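Film and Media Program
Home | Courses | Student Work | Screenings | Contact
8 min read

Sound Levels and Speech Clarity in a Small Documentary Screening Room

Project report by Ye-rin Yeo and Mohit Dubey
Advisor: Augustina Baidoo

1. Purpose

The Astwood room is used for student documentary screenings and for the discussions that follow them. Viewers in the back rows have complained that interview dialogue is hard to follow when music plays under it. We measured whether the problem came from the room, the playback level or the mixes.

2. Material

We used three student documentaries. Linier, directed by Jitendra Awasthi, is mostly seated interviews. Uniyal has long stretches of street sound with voice-over. Mirwood, directed by Anselmo Garrido, places music under nearly all of its dialogue. From each film we took 10 short clips containing speech.

3. Method

Playback level was set with pink noise at the center seat of the third row and was not changed afterward. Readings were taken in the front, middle and back rows with the same handheld meter, mounted at ear height. All readings were made on a Wednesday evening in August with the ventilation running, as it does during public shows.

Six listeners then heard every clip from the back row and wrote down what was said. We scored the percentage of words written correctly, with 100 as a full score. Spelling was ignored. Listeners had not seen the films before.

4. Results

The level fell by 3 dB from the front row to the back. The drop was the same for all three films. Linier scored highest in the listening test and Mirwood lowest. Most of the missed words in Mirwood came at the ends of sentences, where the speaker's voice drops and the music stays at the same level.

Uniyal fell between the two. Its errors were grouped in two clips with heavy traffic.

5. Discussion

The room loss alone does not explain the scores, as it affected every film equally. The gap between speech and music in the mix is the more likely cause. We remixed four of the Mirwood clips with the music lowered by 6 dB under speech, and the same listeners scored higher on them. They had heard the clips once already, so part of that gain may be memory. A second group would be needed to separate the two effects.

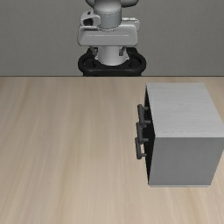 The ventilation noise should also be measured by itself. We recorded it only as part of the overall level, and it may mask consonants in the back row more than the meter readings suggest.

Contact the program office | Copyright Film and Media Program | Back to top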